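Salut ! Ce README accompagne le jeu Prerero, que j'ai enregistré chez Diston en téléopération – 400 épisodes, deux bras, un opérateur (moi, la plupart du temps).

La tâche tourne autour d'un carton ouvert et de ses mousses.
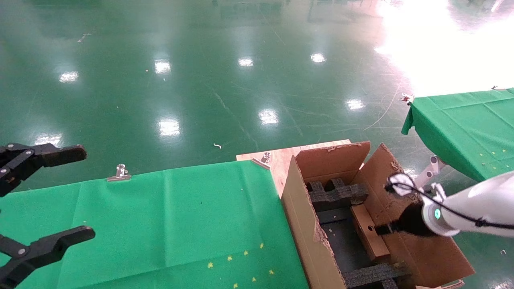

Pince droite dans le carton, pince gauche ouverte.

Les 19 épisodes du samedi sont plus lents, j'apprenais encore ! Je les ai laissés dans un dossier à part. Pour toute question, écrivez à Armindo Prata.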